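Sealing a garage slab – worth it or skip?

trenside_dad
Moved into the Trenside place in March, two car garage, bare concrete, never sealed far as I can tell. Dusts like crazy. Sweep it, next morning gray film on everything again. Quote from a local guy was 700 for a clear sealer, materials and labor. Garage is 531 sq ft. Fair? Or do it myself over a long weekend

mkapoor66
Do it yourself. Densifier not sealer. Lithium type, pump sprayer, keep it wet 20 min, broom off the extra. Done before lunch

Gravelbit
Disagree w/ above. Densifier helps dusting but does zip for oil. If you park in there you want a real coating. Epoxy or go home

mkapoor66
Epoxy on an old slab with no moisture test is how you get 8 bucks a foot of peeling plastic. Ask me how I know

Gravelbit
so do the moisture test?? tape down a square of plastic, wait a day, look under it. not hard

manon_b
Manon Bélanger here, I did ours last year and my neighbor Ingrid did hers the same month so we've got both kinds on one street. Ours is densifier only. No dust since, but a drip from the mower left a spot I can't get out. Hers is epoxy, looks great, slippery as anything when it rains in. She put grit in the second coat by the door – should of done the whole thing.
Bare gray concrete is fine for plenty of uses btw, if you're mostly standing on it and working I would not bother with shine.
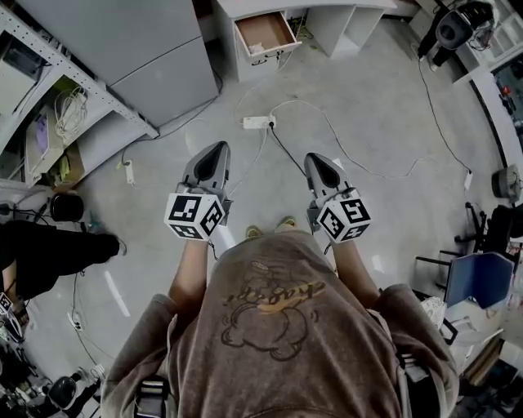
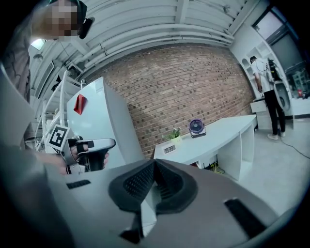 What I would spend on is the prep. We rented a grinder for half a day and it was the best part of the money. Acid etch was a mess when we tried it on the back step, smell hung around for ages and the rinse water has to go somewhere.

trenside_dad
ok so prep either way. Did you do the cracks first? I've got one hairline running from the door to the drain, and a chunk missing by the step

manon_b
Cracks first yes. Hairline I left alone. Bigger one got the two part filler, Durance brand I think, sets fast so mix small. Grind after its hard

Gravelbit
Don't leave the hairline. It'll telegraph thru any coating

mkapoor66
He's not coating it, he's densifying it

Gravelbit
has he said that?

trenside_dad
I have not said that lol

oldslab
700 isn't bad if it includes grinding. If it's a guy with a roller and a bucket, no. Ask what product, ask for the data sheet. Mine turned up with Clirudora, the solvent one, had to keep the door open two nights and the cat at my sisters

trenside_dad
Asked. No grinding, "power wash and roll". So that's a no. Going to do the plastic test tonight and look up grinder rental. One car stays outside anyway so leaning densifier

Gravelbit
you'll be back here about the oil spots

mkapoor66
Put a mat down. Cheaper than epoxy

trenside_dad
Taped it down 9pm, two spots, one by the drain. Will post what's under it tomorrow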